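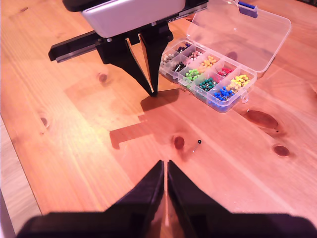

Push Pin Sorters Wanted for the Clulero Map Room
Posted 03/06/2020

We are looking for patient, good-humored people to help us get our pins in order before the big wall map goes up in July. If you are the sort of person who finds it restful to put all the orange ones in with the orange ones and all the navy ones in with the navy ones, then please read on - we would love to hear from you.

The Clulero is a small local history room on the upper floor of the old Jesside library, and the map will show every farm, mill and shop we have been able to trace in the district. That comes to 2,220 places, and each one gets its own pin. Pale silver and white are for houses, light pink for shops, dark navy for anything to do with the river, and the rest of the colors we will explain when you come. Every sorter gets a clear plastic organizer with a flip-open lid and little compartments, one color to each, so the pins are easy to see and easy to pick out.
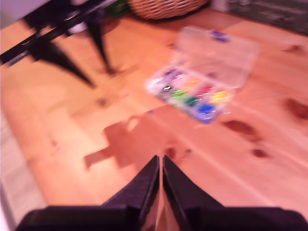
What you would be doing

You would sort mixed pins by color, pick up any strays, and set aside the bent ones in a saucer. Once the boxes are filled, you would match them to our lists, street by street. The Iltivska Road list alone runs to 865 entries, so please don't feel you have to finish anything in one sitting! Sessions last two hours with a good long break in the middle, and there is always tea, and generally something baked to go with it.

No experience is needed. You should be comfortable handling small, sharp things, and reasonably good at telling one color from another, though we can pair you up if the pinks and whites give you trouble. We have room for 30 people in all, and each of you will receive a $100 thank-you payment at the end of four sessions.

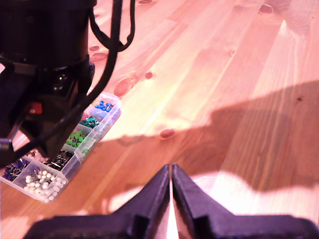

The Trevaskis Map Project

To put your name down, stop by the front desk at the Jesside library or leave us a note in the map room mailbox, and tell us whether mornings or afternoons suit you better. If you have reading glasses, do bring them along - the lists are printed rather small.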